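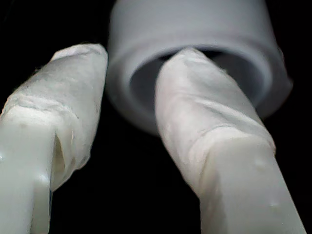 Ifeanyi reckons I'm still squeezing too early, and that the policy will learn the squeeze before it learns the approach. He said it three times over the call and then once more in the chat, so it goes at the top.

7 April 2022
Oldřich Vondráček, bench 2, Plutcombe
4 min read

Picking up from the last entry. Target for the session was 16 good demos by remote, white cylinder, open end towards the fingers, one finger to the rim. Got there in the end but it was slow going and I binned plenty on the way.

Setup as before except:
- fabric wraps on both fingers, black background
- leader arm on the Okance mount again, clamp done up properly this time
- gripper gain down a notch
- logging to the Clukard box, NOT the laptop. Laptop dropped samples all last week and I only noticed on playback

First run of demos no good. I was watching the part directly and driving off that, and of course the recorded view is lower down and looking up, so what I thought was centred wasn't. Taped a bit of card up so I couldn't see the bench and drove off the screen only. Horrible for the first few, then better. Should of done it from the start. If the policy only gets the camera then I only get the camera, Ifeanyi has been saying this since October.

Right finger is the awkward one. From the camera side the fingertip covers a good part of the opening once you're close, so the last bit of travel is guesswork. Tried coming in with the wrist rolled a touch, gives a bit more of the inside of the rim for longer. Kept the roll for the remaining demos. Threw out the ones without it, no point mixing two habits in a set this small.

Wraps: folds move about. Didn't touch them between demos on purpose, then did re-tuck the left one halfway through becuase it was annoying me. Have marked in the log where. If the numbers jump after that point that's probably why. Question for Ifeanyi: do we want the folds to vary (more robust?) or stitch the things down and be done. I'd stitch. The loose bit hanging off the left finger bothers me anyway, it'll end up in the joint one day.

Hand guiding, second half. Gain to zero, arm floating, walked it through the same task by hand. Much nicer feel, you get the contact through your own wrist. But:
- my hand in shot in nearly every one, so wrist view only, side camera useless
- paths are shorter and smoother than anything I do by remote, which sounds good until you try to train on both together
- arm sags a bit when you let go at the end, have to trim the tails off

Did 4 like that and stopped. Keeping them in a separate folder, do not merge.

Replay check: took one remote demo and one hand guided, played both back open loop. Remote one touched the rim more or less where I'd touched it. Hand guided one came up short, and I think that's the gravity comp offset again, same as on the Quintero arm. Worth a proper look before anyone does more of these. I'm not recording another hand guided set until it's sorted.

On the squeezing. Went back through the gripper traces with Ifeanyi's comment in mind and he's right, annoyingly. I start closing well before contact in most of them. It's nerves I think, same as braking early. Latency isn't helping: measured 46 ms from leader to follower, feels worse. Tried saying "touch" out loud and only then closing. Felt daft, traces looked cleaner. Carry on with that.

Trained a quick one overnight on last week's set just to have something to compare to. 1,000 steps, nowhere near enough, it drifts off towards the rim and then dithers. Not reading anything into it.

To do
- stitch or don't stitch (Ifeanyi)
- grav comp offset, with the wraps on and weighed in
- re-label the binned demos, "bad" isn't a reason. Use: early close / missed rim / operator fluffed it
- second operator. All of these are me and it'll end up driving like me
- chase the longer cable from stores, current one pulls on the wrist at full roll
- back up the Clukard box before anyone reboots it

Left the arm parked and the brakes on. Wraps still on the fingers, please leave them be till I've had another go with the same folds.

3 comments · 2 shares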